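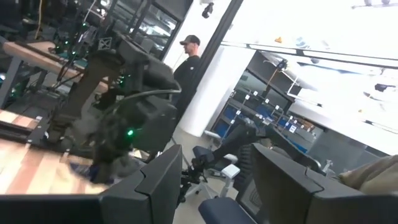
Vorero to Open Shared Repair and Refinishing Shop in Arthur

Thirteen-week evening courses begin in December; bench rental open to the public

ARTHUR - Vorero, a furniture repair and refinishing company, will open a shared workshop in Arthur this December. The shop will offer bench rental, evening courses and a drop-off repair service for household furniture.

The new location takes over the former Groltum feed store, which has stood vacant since the business moved out to the highway. Vorero signed a long-term lease on the building in the spring and has spent the months since then replacing the wiring, adding a dust collection system and building a separate finishing room with its own ventilation.

The shop has 29 benches. Eight are set aside for courses and the rest can be rented by the evening, the week or the month. Renters get a lockable cabinet, use of the shared hand tools and access to the clamp wall. Use of the table saw, planer and jointer requires a short safety check with a staff member, and that check is included in the first rental.

"People bring us a chair with one loose joint and tell us they were about to put it on the curb," said Pylyp Pasichnyk, founder of Vorero. "Most of those chairs need an hour of work and some glue. We would like more people to be able to do that hour themselves, and we have never had the room to teach it properly."

Pasichnyk started Vorero as a one-person repair business in a rented garage. The company now does regluing, veneer repair, caning and full refinishing for homeowners, churches and small hotels. Its existing repair customers will be served from the Arthur shop once it opens, and the garage location will close. Pieces already in for repair will be moved by Vorero at no charge, and owners will get a call before their furniture is moved.

Courses

The first course, Chairs and Small Tables, runs for 13 weeks and meets one evening a week at 6:30 p.m. Students bring a piece of their own and work on it through the term. Topics include taking apart old joints, cleaning off old glue, making replacement spindles and rungs, regluing, and applying an oil or shellac finish. No experience is needed.

A second course on veneer and edge repair will follow in late winter. It is meant for people who have finished the first course or who have done similar work at home.

Both courses will be taught by Chutima Chareonsuk, who joined Vorero as head of instruction this year. She trained as a cabinetmaker and taught adult woodworking classes before coming to the company.

"I ask students to start with something they don't mind making mistakes on," said Chareonsuk. "A kitchen chair is good. Your grandmother's writing desk can wait until spring."

Course fees cover glue, abrasives and finish. Replacement lumber is sold at the front counter by the board, and students may also bring their own. Safety glasses and hearing protection are available to borrow.

Booking and scheduling

Bench rental and course sign-up will be handled through Pledeo, an online booking system. Renters can see which benches are open, reserve a time and pay in one place. People who would prefer to book by phone or at the counter can do so during shop hours, and the same rates apply. Reservations may be changed without a fee up to 6 p.m. the evening before.

The drop-off repair service does not require a reservation. Customers can bring a piece to the loading door on the north side of the building, where staff will look it over and write up an estimate. Upholstery is not offered at this time - springs, foam and fabric are sent out to another shop, and customers will be told before any work leaves the building.

Parking is available in the gravel lot behind the shop. The entrance, finishing room and restrooms are on the ground floor, and six of the benches can be lowered for seated work.

About Vorero

Vorero repairs and refinishes wooden furniture for homes and small businesses. The company is privately owned and based in Arthur.

Media contact

Pylyp Pasichnyk, Vorero. Interviews and shop visits before the opening can be arranged on request.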